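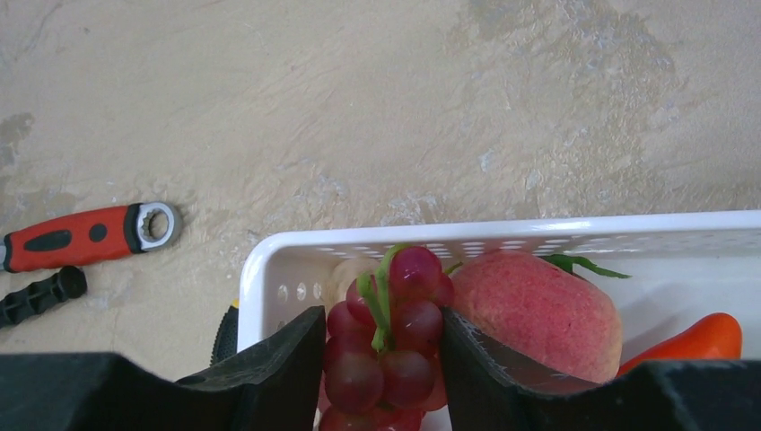 Virgilio Dalisay doubts that anyone has ever eaten a meal at a table used for one purpose only. His own, in a narrow house on the edge of Wetstead, gets the shopping, the mail and whatever needs fixing, usually in that order.

Tools and groceries end up side by side in a lot of homes. A wrench with a red handle comes in from the garage to deal with a faucet, and a white plastic basket of grapes and a peach is put down next to it. Neither one moves until supper.

Marius Olteanu runs a home repair class at the Prullden hall and hears about this often. He asked his August group where they kept their wrenches. There were 87 people on the list, and the most common answer was the kitchen.

He doesn't tell them to change it. He does tell them to wipe the tools. Grease from a ring wrench gets on the table and then on the fruit, and soft fruit marks easily. A rag with dish soap takes care of most of it.

The basket matters too. One with holes in the sides lets air reach the fruit, and it can go straight under the tap. Grapes keep better in the refrigerator and should be washed just before eating. Peaches can stay out until they soften. Peppers last longest in the crisper drawer, unwashed.

Dalisay tried a separate shelf for tools last year. It held a drill, two tape measures and a jar of screws, and within a month it held onions as well. He took the shelf down and put a hook by the back door. The wrench hangs there some of the time.

Olteanu's next class covers leaking shutoff valves. Students should bring their own wrench and a towel.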